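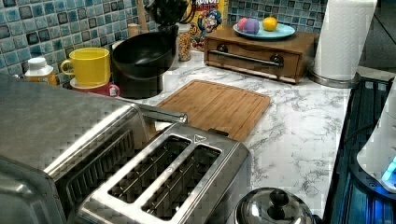 Photo: Purno

Home cooks teach kitchen robot from the sofa

A robotics firm is paying people to teach its machines ordinary kitchen jobs by remote control, and it wants more of them to sign up before the end of the summer.

Purno, which makes software for household robots, opened the scheme in April with 12 operators. It now has 41, most of them working part-time from home. Each one takes charge of a pair of robot arms in one of the company's test kitchens and carries out a task while the system records every movement.

The jobs are short and familiar. Operators put bread in a toaster, move a mug from one side of the counter to the other, take a piece of fruit from a plate or put the lid on a pot. Each is done many times over, with things set out differently on the worktop.

Purno says it wants 3,000 recorded runs of each task before it lets a robot try the job alone. Toast is the furthest along. Opening drawers has been slower, and the company has gone back to the start with one set of recordings after changing the grip on the left hand.

Kamala Nadar, who runs the teaching programme, said the kitchens were kept full on purpose.

"We began with a bare table and one cup, and the robot got very good at a bare table and one cup," she said. "People keep the cereal behind the pan and the chopping board behind the toaster. So that's how we set it up now."

Shiny surfaces have given the team the most trouble. Steel toasters and pot lids throw back light and reflections, and the early software would sometimes reach for the wrong spot. Nadar said the recordings made by people had helped, as an operator looking at the same picture will usually work out where the edge of the toaster is and correct the hand on the way down.

Operators use two hand controllers and a screen. Squeezing a trigger closes the gripper, and turning the wrist turns the robot's wrist by the same amount. There is a short delay between the two, which new starters tend to find harder than the task itself.

Jurgita Lukoševičius joined in the second week of the scheme. She used to work in a school canteen and had never used a games controller.

"The first day I couldn't pick up a slice of bread without squashing it," she said. "You push too far because you can't feel anything. After a while you go by how the bread bends."

She now does two sessions a day and has been asked to help train others. A session lasts 20 minutes, followed by a break, and operators are paid for the break as well. Runs that go wrong are kept and marked as failures, and there is no cut in pay for them.

Not all the teaching is done from a distance. For tasks that need a lighter touch, staff in the kitchen take hold of the arm and guide it through the movement themselves. Norbert Pintér, an engineer at the firm, said this worked better for drawers and cupboard doors, where the person can feel the pull of the handle.

"With the remote controls you get far more recordings in a day," he said. "By hand you get fewer, but the path is smoother. We mix the two and we're still arguing over how much of each."

The home appliance maker Nestley has lent equipment to the project and will see the results first. Neither company would say whether a product is planned. Pintér said a robot that could be left alone near a hot hob was still a long way off, and all current work near the cooker is done with the power to the rings switched off.

Malathi Alva, who studies working conditions in remote jobs, said schemes of this kind were growing quickly and that the pay differed a good deal from one firm to the next. She said people thinking of applying should ask how long the recordings are kept and what happens to the work once a task has been learned.

Purno said it keeps the movement data and the video from the robot's cameras, but no sound or pictures of the operators.

Applicants need a steady internet connection and must pass a trial session, which is paid. No technical background is required. The current round closes on 31/05/2022, and a second test kitchen is due to open to operators after that.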